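September 15, 2024

Staldale Campground, site 9, second night. Arrived with 941 miles on the trip meter, three of them on the gravel access road after the turnoff at Panar. The road is passable for the trailer at low speed. Washboard is worst on the second hill. Checked hitch, safety chains and tire pressures on arrival. Right rear was 4 psi low and I brought it up with the small compressor.

The site is a back-in, packed gravel, with a slope toward the creek. Leveling took two blocks under the left wheels and one more turn on the tongue jack than I had marked. Power is 30 amp. The pedestal tester showed correct wiring, and voltage held at 118 with the water heater running. It dropped to 113 in the early evening when the larger rigs across the loop started their air conditioners. I switched the refrigerator to propane until after dark.

Water pressure at the spigot is high. I used the regulator. The filter cartridge is from last season and should be changed before the next stop. Sewer hookup is not available on this loop. The dump station is by the entrance, one lane, and there was a line at checkout time. Better to go before breakfast.

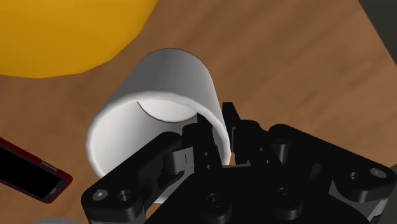 Goltley Trailer Travel Club, Logbook Section

Walked the creek trail in the morning. The posted length is for the loop only and leaves out the connector from the campground, so the real distance is longer than the sign suggests. Surface is hard dirt with loose rock on the descents. The footbridge is sound but the approach on the far bank has washed out on one side and needs a long step down. I would not take a bicycle on it. Turned back at the overlook when the wind picked up.

Drove into Panar for propane and groceries. The fill station weighs the cylinder and charges for what goes in, so there is no reason to wait until it is empty. The grocery is small and stocks mostly canned goods, bread, and ice. Diesel is sold at one station, and the canopy looked too low for the trailer, which I had left on the site. Anyone passing through while towing should fuel before the turnoff.

Lunch was at Sầm, the noodle place on the main street. Order at the counter, pay first. The broth was good and the portion was enough for two meals. Parking behind the building is fine for a pickup but not for anything longer.

Back at the site by midafternoon. Reseated the awning arm that rattled all the way up the access road. The pin had backed out partway. I put in a new clip from the spares box and wrote the size inside the lid. Also found the lower galley drawer latch worn. It holds when parked but opens on rough road. Taped it shut for the next leg, and will order the latch when there is a signal.

Signal is one bar at the site and none at the bathhouse. The office Wi-Fi reaches the porch and drops a few steps past it. I downloaded the maps for the next section there.

Gray tank reads two thirds. Black reads one third, but that sensor has stuck before. Fresh is full. Batteries are at float.

Quiet hours are observed on this loop. Generators were off on time both nights. Overnight low was 46, and the furnace cycled four times that I heard.

Plan is to dump, hitch up and be on the gravel before the day gets hot. Next stop is the reservoir, no hookups, two nights. Need to fill both water jugs and move the leveling blocks to the front bin tonight.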